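From: Oana Vasiliu
To: bimdale-hall list
Subject: Re: Cups for the November supper

Josefina Ocampo wrote:
> I'd like to go ahead and order the sleeved paper cups for the
> supper. The price on a case of 2,000 is good, and we'd have
> plenty left over for Crăciun. The sleeves mean no double
> cupping and no burned fingers. Plero says they hold up
> as well as the heavy ones we used to buy. Any objections
> before I send it in?
> Josefina

Not an objection exactly, but I'd like us to slow down. Plero sells cups, so of course Plero says they hold up. We heard the same speech about the Purnik ones two winters ago, and I still remember mopping under the cider table.

Last year we went through 754 cups at the supper and fewer than that at Crăciun. A case of 2,000 sounds thrifty until you remember that the closet by the stage already has a box of lids in it that fit nothing we own. 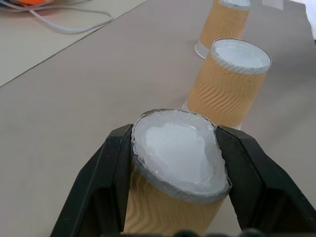
My doubt is about the walls. A sleeve keeps your hand comfortable, fine, but it doesn't do much for a thin cup once someone takes a good grip on it. Look at the mouth of the one being squeezed, which has gone slightly oval even with that rippled tan sleeve around it. Now picture it full of soup, in the hand of a seven-year-old, on the way back from the kitchen. A lid won't sit well on a rim in that shape either. I'd want to see one filled with something hot and left standing for half an hour before I believed a word of the sales sheet.

The other thing is the tables. Josefina wants to set the cups out ahead of time, and I'm not against it, but it eats up room faster than people expect. If we push two tables together we can keep the cups on the near one and the plates at the back by the wall, and then the line doesn't have to cross itself.

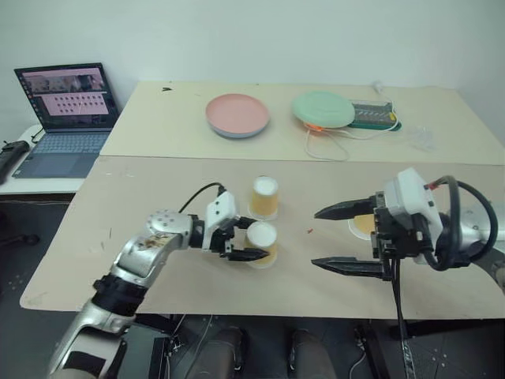 Two tables together, cups on the near one, plates at the back.

I also don't want cords on the serving tables this time – the coffee urn can go on the counter.

So my suggestion is to buy one small sleeve of cups, try them with soup and with coffee, and decide after that. If they pass, order the case and I'll carry it in myself. Does anyone still have the receipt from last year? I'd like to compare the price per cup.

Oana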